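Forums > Shop Floor > Robot Cells > Setup and Maintenance

Teardown cell keeps losing the drive slot after a bump, how do you re-home yours?

benchrat_77
So I look after the PC teardown cell at our Abu Hammour shop, and I'm getting tired of re-teaching the same point. The arm pulls the hard drive in its blue carrier, swings left and drops it upright in the slot on the fixture plate. Works great for maybe 200 cycles, then it starts clipping the lip of the slot. I re-teach, it's happy, and a couple of shifts later we're back at it. The fixture is a gray plastic plate we printed ourselves. Any ideas before I start swapping parts?

skidplate
Is the plate pinned or only clamped? We had the exact same thing on the Jondau line and it was the clamps letting go a hair every time somebody leaned on the bench.

benchrat_77
Two clamps, no pins. I did put a witness mark on it and the mark hasn't moved though, so I kind of crossed that off.

oldgrease
A marker line is thicker than the error you're chasing. Pin it.

torque_and_tea
I'm going to disagree with the pin crowd here. If it's fine for a while and then drifts, I'd look at the fingers first. Ours wore on the inside faces and the drive started sitting crooked in the grip, so it went into the slot crooked too. Pinning the plate would have done nothing for us. How is the tower laid out compared to the plate? Can you post the cell?

benchrat_77
Sure, same layout on every shift. Tower on its side, side panel off, plate to the left of it.

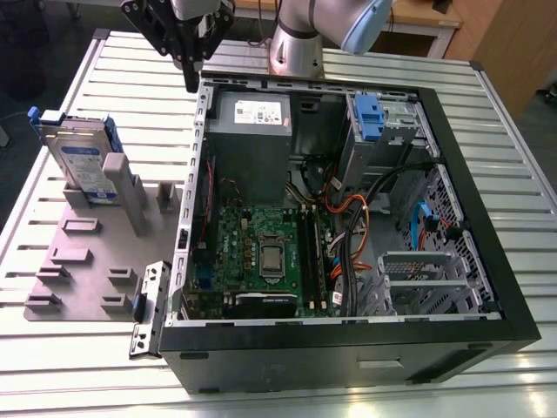 Category: Fixtures and Grippers

skidplate
OK, that helps. You've got the drive up near the end of the plate and the blocks down at the other end, so if the plate turns even a little, the slot is going to move a lot. I'd still pin it, one pin close to the slot and one down by the blocks.

torque_and_tea
Fair point on the rotation, I'll give you that one. I still want to know how many cycles are on those fingers.

benchrat_77
Just looked it up, almost 1,000 on this set. I was planning to change them a good while from now, so maybe that was optimistic.

torque_and_tea
We change at 300! The carriers are slick and the pads polish up faster than you'd think. Wipe them with alcohol at the start of each shift too — takes a minute.

oldgrease
300 is way overkill. That's just burning money on pads. Check them with a straightedge and change them when they're bad.

torque_and_tea
Cheaper than a dropped drive, but you do you.

wirenut_m
Slightly different problem, but watch your cable bundle. We run Dell towers too, and now and then the loop going over to the drive cage springs up and nudges the carrier on the way out. You'd see it as a random offset, not a steady drift. We added a step in the Troria software to pause with the carrier just clear of the cage before the swing. Costs you a little time per tower but it cleaned up most of our misses.

benchrat_77
Hmm, mine is always off toward the same side, so probably not cables. I like that pause though, stealing it.

Update: I took the plate off this afternoon and there's a faint rub mark underneath, so it HAS been creeping (sorry, oldgrease). Drilled it and put in two pins like skidplate said. I also put on new pads, which I know means I changed two things at once, please don't yell at me. Then I re-taught the slot from scratch, slow approach and all. 175 drives since then and no clipping so far.

torque_and_tea
Two things at once, so now we'll never settle it. Put the old pads back on for a shift and report back!

benchrat_77
Ha, no. I've got a pallet coming in from Skosow in the morning and I'm leaving it alone until that's done. I'll pull the pads for a look after that and post what I find.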